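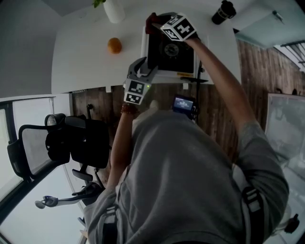 第3章 桌面的布置和日常整理

本章适用于 Semholm 白色工作桌,以及放在桌上的小件物品:唱机一类的小型设备、花瓶、带盖的杯子、水果。桌子的组装请看第2章。请在桌子已经站稳、四个脚都调平之后,再开始做本章的步骤。

3.1 开始之前

请准备下列物品:

软布两块(一块湿用,一块干用)
中性清洁剂少量
毛毡垫片一包(随桌附送,在配件袋 Penner 里)
理线扣两个(同在配件袋里)
卷尺一把

配件袋 Penner 的订货号是 1,604。如果袋子里少了东西,请把这个号码告诉 Hestavby 的销售店,店里可以单独补一袋。

注意:请不要使用含酒精的湿巾、去污粉、钢丝球。白色桌面对这几样东西很敏感,擦过的地方会发暗,以后不能恢复。

3.2 选择桌子的位置

1. 桌子和窗户之间请留出一把椅子能够转动的距离。带轮子的办公椅,扶手往往比坐垫宽,所以请按扶手的宽度来量。

2. 如果椅子有头枕,请把椅子转一圈,看头枕会不会碰到窗框或墙面。

3. 请看太阳在下午照到哪里。唱机类设备和唱片不应该放在直射光里面。绿色的枝叶可以放在比较亮的一边。

4. 木地板上请给桌脚贴毛毡垫片。贴之前把桌脚底面擦干净,等它完全干了再贴,按住五秒钟。

5. 椅子的轮子请选用适合硬地面的软轮。硬轮会在木地板上留下细的划痕,深色地板上的划痕尤其明显。

提示:移动桌子需要两个人,从两头抬起来走。请不要拖。拖动时桌脚的调节螺丝会受横向的力,容易弯。

3.3 放置唱机

唱机是桌上最怕震动的东西,所以第一个放它,其他物品后放。

1. 先把桌面中间清空,用干布擦一遍。一粒沙子压在底座下面,就可以把桌面划坏。

2. 双手托住底座的两侧,把唱机拿起来。不要抓唱臂,不要抓立杆,也不要抓转盘。

3. 轻轻放在桌面的中后部。唱机的底座与桌子后边之间,请留一个手掌的宽度,给电源线和音频线转弯用。

4. 如果您的设备旁边有立杆和横臂,请检查横臂在全部活动范围内不会碰到花瓶、杯子和墙。横臂伸到桌边外面的时候,请特别留意,人走过去时衣袖可能会挂到它。

5. 把水平仪放在底座上,不要放在转盘上。如果不平,请调整桌脚,不要在底座下面垫纸。

6. 底座上如果贴有标签,请保留。标签的一面朝向您自己,以后找型号比较方便。

小心:转盘没有停下来的时候,不要移动唱机,也不要擦它。请先关电源,等转盘完全静止。

3.4 放置花瓶

1. 花瓶请放在桌子的远边,离唱机有一段距离。花瓶里的枝叶不要伸到唱机上方,叶子落下来会掉在转盘上。

2. 直筒形的花瓶重心比较高。请把水加到瓶身的一半,太少了站不稳,太多了换水时会洒。

3. 换水请到水池去换。不要在桌上倒水。

4. 把花瓶放回桌上以前,用布擦干瓶底。瓶底的水在白色桌面上会留下一个圆圈,时间久了是黄色的。

5. 在瓶底贴一片毛毡也可以,但是毛毡湿了要马上换掉,湿的毛毡比没有毛毡更伤桌面。

3.5 放置杯子和水果

1. 带盖的杯子可以放在桌上,请把它放在桌角一侧,和电源线分开。喝完以后把盖子盖好。

2. 没有盖的杯子,我们建议不要与唱机放在同一张桌上。

3. 热的杯子请用杯垫。桌面可以承受一般的温度,但是深色杯底的颜色有时会转到白色的表面上。

4. 橙子、柠檬这一类水果,可以短时间直接放在桌面上。如果要放到第二天,请用盘子。果皮里的油会渗出来,留下一个有光泽的点。

5. 圆的水果会滚动。桌子没有调平的时候,它会自己走到桌边,这时候请先回到第2章重新调平。

提示:切水果请在厨房里做。酸的果汁滴在桌面上,请在几分钟之内用湿布擦掉,再用干布擦一遍。

3.6 整理电线

1. 把唱机的电源线和音频线分成两路。两根线绑在一起,有时候会听到低的嗡嗡声。

2. 每一路用一个理线扣,固定在桌板的下面。撕掉背胶的纸,对准位置,按住。

3. 线在理线扣之间应该是松的,稍微垂下来一点。拉得太紧,移动桌子时插头会被拔出来。

4. 地面上的线不要经过椅子轮子走的地方。如果没有别的路线,请使用线槽 Drako(另售)盖住。

5. 最后请坐在椅子上,前后左右移动一下,确认轮子压不到线,脚也踢不到线。

3.7 在桌边工作时请注意

1. 伸手去拿远边的物品时,身体会压到桌子的前缘。请先看一下手臂下面有什么东西,再伸手。

2. 宽的袖口和帽衫的帽绳容易带倒小的物品。请把袖子卷起来,把帽绳放到衣服里面。

3. 手链、手表、戒指会碰到桌面。木珠一般没有问题,金属的扣子会划出细线。做清洁的时候请摘下来。

4. 戴手套拿光滑的瓶子,请先试一下会不会滑。布手套比较滑,带胶面的手套好一些。

5. 同一时间请只移动一件物品。一只手拿花瓶,另外一只手推唱机,这种做法很容易出事。

3.8 日常清洁

每天:
用干的软布从里面往外面擦,把灰尘带到桌边,用另外一只手接住。唱机的周围请绕着擦,不用把它拿起来。

每周:
1. 把水果和杯子先拿走,然后是花瓶,最后才是唱机。唱机放到另外一个平的地方,不要放在椅子上,椅子会转。
2. 湿布加少量中性清洁剂,拧到不滴水,擦整个桌面。
3. 马上用干布再擦一遍。
4. 等桌面干透,按照 3.3 到 3.5 的次序放回去。

每季:
检查桌脚的螺丝和垫片。在冬天开了暖气以后,比如一月,木地板会收缩一点,原来平的桌子可能不平了,请重新调。

3.9 常见问题

桌面上有圆形的水印。
先用湿布敷在水印上,过一会儿擦掉,再擦干。水印还在的话,重复一次。请不要用牙膏。

放唱片的时候会跳针。
请检查桌子是不是靠着墙,或者有人在桌上写字。桌子和墙之间留一点空隙,一般会好。还是跳的话,请查看唱机自己的说明书。

桌子摇晃。
木地板的条板之间如果有高低差,四个脚会有一个悬空。把桌子平移半块条板的宽度,再调桌脚。

毛毡垫片掉了。
多数情况是底面有灰,或者没有干。请擦净以后换新的垫片,旧的背胶不要再用。

理线扣贴不住。
桌板下面可能还有出厂的保护膜。请沿着边找到膜的角,把它揭下来,然后再贴。

桌上的物品总重量不要超过桌子铭牌上写的数值。铭牌在桌板下面,靠右后脚的位置。抽屉附件的安装请看第4章。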